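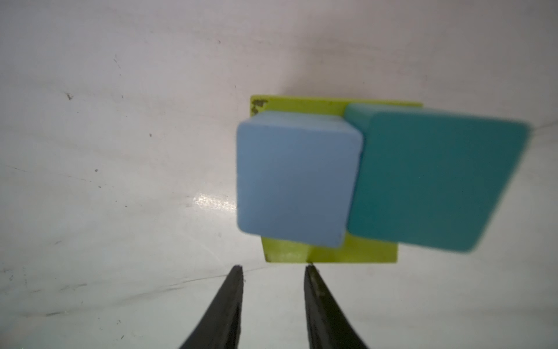 Booking support, Plemonell Walking & Foraging Holidays
Ticket subject: Route file for the chestnut and mushroom walk won't load
Status: Resolved

Zainab Balogun wrote:
Hello there! My husband and I are booked on the self-guided foraging week in July (we know it's the wrong season for mushrooms, we're coming for the wild herbs and capers and will be back in the fall if we love it). I downloaded the Curkodton valley route to my phone as your email said, and it opens fine, but the trail stops dead after stage 2. The notes mention 8 stages. I've deleted it and downloaded it again, on the house wifi and then at the library, with the same result. I do like to look everything over before I pack – my sister says I plan the fun out of it.

Tuấn La, Plemonell support, replied:
Hi Zainab, thank you for writing, and for trying it on two connections before you did, which saves us both some back and forth. Could you open the Brirkon app, go to Settings, then Storage, and tell me which version number you see and how much space is left?

Zainab Balogun wrote:
It says version 21, and there is plenty of space. There's also a little orange triangle next to the route name that I hadn't noticed before.

Tuấn La replied:
The triangle is the clue! Version 21 can't read the newer route files past the second stage. Please update to version 30, remove the old route, then sign out and back in before you download it again. Signing out matters, so please don't skip it. I've asked Suleiman Isah on our routes desk to add a line about this to the welcome email.

Zainab Balogun wrote:
All the stages are there now, right down to the lunch stop at Torres. Thank you so much, and please thank Suleiman too. One last thing – do we need to bring our own baskets?

Tuấn La replied:
No need, they'll be waiting at your first guesthouse. Closing this one now, but just reply if anything else comes up.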